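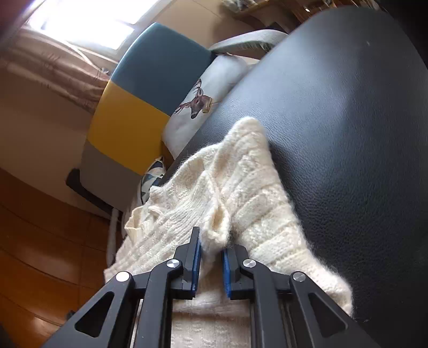
Vol. 28, No. 4

The Cardigan Year

by Nayara Fagundes

My aunt Tiongson – she had a first name, but she had married into the Tiongsons and outlasted most of them, and the whole street called her by it – knitted one thing a year, and whoever got it was supposed to wear it until it fell apart. She began in August, when it was far too hot to have wool in your lap, and she finished when she finished. One year it was a blanket for the Kokers' baby, who was walking by the time it reached him. The year I turned eight it was a scarf for the postman, so long that he wore it crossed over his chest and tied at the back, like a man about to be lowered down a well.

The year I am telling you about, it was going to be for me. I was grown by then, and living up in Flostevgate in two rooms over a bakery, and I came down on the slow bus every other Sunday to eat her soup and be told I looked thin. I did not look thin. I had been living over a bakery for three years.

"What color?" she asked me, with the ladle still in her hand.

I said I didn't mind, and she put the ladle down.

"Your uncle never minded either," she said, "and you saw what he went around in."

So I said white, mostly to have said something, and then, when I saw her face, I said not a hard white, more like the inside of a loaf. That pleased her. She went off to Mamov on the Monday, to the wool shop by the canal, and she came home with two shopping bags and a grievance about the price that lasted us well into the fall.

I have to tell you about the wool shop, or the rest won't make sense. It belonged to a man named Koker, a cousin of the Kokers with the baby, and he and my aunt had not spoken a friendly word in my lifetime. She bought from him all the same, every year, because the other shop was two buses away. He would weigh the wool and name the sum, and she would say "Is it," and he would say "It is," and she would count the money onto the counter one coin at a time. I went along once as a girl and thought it was the most exciting thing I had ever seen.

The trouble, my mother told me, went back to a dance. There had been 700 people in the hall that night, if you believed my mother, who was fond of a large number, and out of all of them young Koker had asked the wrong sister first. He had meant to ask my aunt. He had got flustered and asked the one standing nearest, who was my mother, and he had danced the whole of a waltz with her looking over her shoulder. By the time the band stopped my aunt had gone home with her shoes in her hand, and the next spring she was engaged to a Tiongson.

"And that's all?" I said. "One waltz?"

"It was a long waltz," said my mother.

Well, that winter my aunt ran short. She had never run short before. She had one sleeve left to do, and she sat looking at the last little ball of wool as though it had been rude to her. Her hip was bad and the pavements were icy, so she told me to go. I was to say I had come on behalf of Mrs. Tiongson, and I was not to chat.

Mr. Koker was up his ladder when I came in. He was older than I remembered, with his glasses pushed up on his head and a second pair on his nose. I said my piece. He climbed down, very slowly, and went into the back, and came out with a paper parcel already tied.

"I kept some by," he said. "She bought too little. I could see it when I weighed it."

"Why didn't you tell her?"

He thought about that for quite a while, long enough for me to read all the labels on the button drawers.

"She'd have had no reason to come back," he said. And then, a bit sadly, looking past me at the door, "I didn't think she'd send somebody."

I carried the parcel home on the bus, holding it in my lap like a cake. I had meant to keep quiet, I really had, but she asked me what he'd charged, and he hadn't charged anything, so out it came, the ladder and both pairs of glasses and the rest of it. My aunt untied the string and wound it around her fingers, the way she did with all string. She said the soup was getting cold.

But on the Thursday, hip or no hip, she put on her good coat and took her purse and went to Mamov to pay the man what she owed him. She was gone until after dark. I never did hear what the sum was, and the second sleeve wasn't finished until spring.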